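Drellix Under-Sink Water Filter: Set-up Guide
Section 4. Fitting the cartridge and first flush
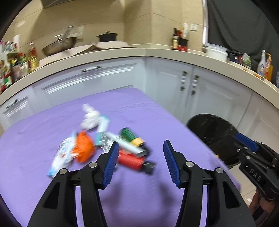

Britt-Marie Lindqvist
Technical Author, Skudstead Support

This section covers the single-cartridge Drellix unit fitted to a cold water supply. For the twin unit, see Section 6. The bracket and both hoses must already be in place (Section 3). Clear the worktop or kitchen table before unpacking, and keep small parts away from the edge.

4.1 Before you start

The filter head is marked IN and OUT. The hose from the stop valve goes to IN. If the hoses are reversed the unit will still pass water, but the cartridge will clog early and the warranty does not cover it.

You will need a bucket, a dry cloth and the housing key supplied with the unit. Do not use a pipe wrench on the housing.

CAUTION: Do not connect the unit to a hot supply. Water above 40 °C will soften the seal.

4.2 Fitting the cartridge

1. Close the stop valve. Open the filter tap and leave it open until the flow stops.
2. Place the bucket under the housing.
3. Press the red button on the filter head to release pressure. A small amount of water may escape.
4. Unscrew the housing anticlockwise, by hand or with the key.
5. Remove the transit plug from the filter head and discard it.
6. Check that the large O-ring sits flat in its groove. Wipe it with the cloth. Apply a thin film of the silicone grease supplied.
7. Take the film off the cartridge. Handle the cartridge by its end caps.
8. Stand the cartridge in the housing with the longer cap downwards. It should locate on the raised ring and not rock.
9. Offer the housing up to the head and turn clockwise until hand-tight. Use the key for a further quarter turn only.

NOTE: Petroleum jelly must not be used in place of silicone grease. It causes the O-ring to swell.

4.3 First flush

1. With the filter tap open, open the stop valve slowly. The tap will spit air for a short time.
2. When the flow is steady, close the tap. Check the housing joint and both hose connections with a dry finger.
3. If a joint weeps, close the stop valve, release the pressure and reseat the O-ring. Do not tighten further under pressure.
4. Open the tap and run water to waste for 13 minutes. Grey or black water is carbon dust and is normal at this stage.
5. Close the tap and leave the unit to stand for 2 hours.
6. Run to waste again until the water is clear.

Cloudiness that clears from the bottom of the glass upwards is dissolved air. It may continue for several days.

4.4 Setting the reminder

The reminder dial is on the front of the head. Turn it to the month in which the next cartridge is due. A unit fitted in March should be set to September. The dial has no effect on the flow.

If the property will be empty for more than two weeks, close the stop valve. On return, repeat steps 4 to 6 of 4.3.

CAUTION: A unit which has frozen must not be put back into use, even where no crack can be seen. Replace the housing.

Shared 78 times | 3 comments

Comments

Sugeng Menon
Step 5 in 4.2 should be in bold. I left the transit plug in and got a dribble at the tap. Fine once it was out.

fliresbridge_flat
Does the quarter turn apply to the older Yeoman housing as well? Mine has a coarser thread and the key doesn't fit properly.

Britt-Marie Lindqvist
The Yeoman housing is hand-tight only and takes a different key. See the Yeoman sheet in the list.

Related items
Section 3. Mounting the bracket and hoses
Section 5. Changing the cartridge
Section 6. Twin unit
Yeoman housings: keys and seals
Low flow at the filter tap: checks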